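Allora > Our School > About Us

About Allora Language School, Cukstead

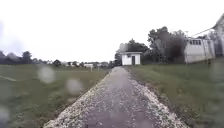
Allora is a small language school in Cukstead. We teach English to adults who have come to live and work in the area, and we teach Italian, Latvian and French to people who grew up here and would like to speak something else. The school is open every weekday and on most Saturday mornings. We have 37 groups running at this moment, and each group has its own teacher who stays with it for the whole course.

I am Elīna Koppel and I started the school. I came to England from Latvia to work in the packing hall at Grewal, the fruit company on the east side of the town. My English at that time came from books. I could read a newspaper, but when the supervisor spoke to me quickly in the morning I understood perhaps half. In the breaks I began to write down the words which I heard and did not know, and a few colleagues asked to copy my list. After some months we were meeting on Monday evenings in the canteen, with the permission of the company, and a retired teacher from the town came to help us with the pronunciation. From this list and these evenings the school has grown.

The name comes from our first Italian student, who began every sentence with "allora" while he was looking for the English word. It means "so" or "well then", and it gives the speaker a little time to think. We liked it very much and we kept it.

How we teach

Our lessons are built on the situations that our students meet in their week. In the beginners' course the first unit is about the doctor's reception, the second is about the bus, and the third is about speaking with the school of your child. Grammar is taught in every lesson, but it comes after the speaking. We write our own course sheets and change them each summer, as prices, forms and telephone menus do not stay the same for long.

A group has not more than ten students. In the first lesson the teacher speaks with each person alone for 5 minutes, to hear the level and to ask what the person needs. Sometimes a student is placed in a group and it is too easy or too difficult. In this case please tell us in the first two weeks and we will move you without any charge.

We do not give homework in the evening courses, with the exception of the exam groups. Many of our students work in shifts and have children, and they are tired. Instead we give the Word Book. It is a thin book with 365 short entries, one word or expression for each day of the year, with an example sentence and an empty line for your own sentence. The first Word Book was made from my canteen list. Since then it was rewritten three times, and students have sent us many better examples than mine. If you find a mistake in it, please write to the office, we collect the corrections for the next printing.

Our teachers

Ama Akolgo leads the teaching. She came to us from a secondary school, where she taught French and English for a long time, and she observes every new teacher in the first month. She also runs the exam preparation on Wednesday evenings, and these groups are usually full before the term begins. Ama is strict about starting on time. The door is not locked, but you will feel it.

The other teachers work with us part-time. Most of them have learned English as a second or third language themselves, and we look for this when we employ. A teacher who has once fought with "make" and "do" can explain it with patience. All teachers have a recognised teaching certificate and the usual background check.

Grusia, our conversation club

On the last Friday of the month we hold Grusia, a conversation club with food. It is named after the café where it first took place, and although the café is closed now, the name remained. Anybody may come, also people who are not enrolled with us, and also native speakers from Cukstead who only want to talk. There is one topic on each table, written on a card. Recent topics were the first job, a bad holiday, how to cook rice, and things that your grandmother said. You may change the table when you want. Please bring a dish if you can, with a small note of what is in it – we have several members with allergies.

The town

Cukstead is a quiet town with flat country on all sides, and many of our students come from the villages by bicycle or by bus. The last bus to the south villages leaves at ten past nine, therefore our evening lessons finish at quarter to nine. There are bicycle stands behind the building. The car park at the front is shared with the dentist and it is quite small.

Some 700 people have finished a course with us until today. A number of them still visit Grusia, two are now teaching here, and one is working at the reception, where she will probably answer your call.

Fees and enrolment

Courses begin in September, January and after Easter. Enrolment for the spring courses is open during March. You may pay for the whole term or by month, and the price is the same. If the fee is a difficulty for you, speak with the office before you decide not to come, as we keep a few reduced places in each course. Employers who wish to book a group at the workplace can also contact us, and we will visit you first to see which language your staff need in their work.

The office is open from ten in the morning until seven in the evening. You can telephone, write or simply come in. If your English is not yet strong, come with a friend or speak slowly in your own language – between us in the office we understand quite a lot.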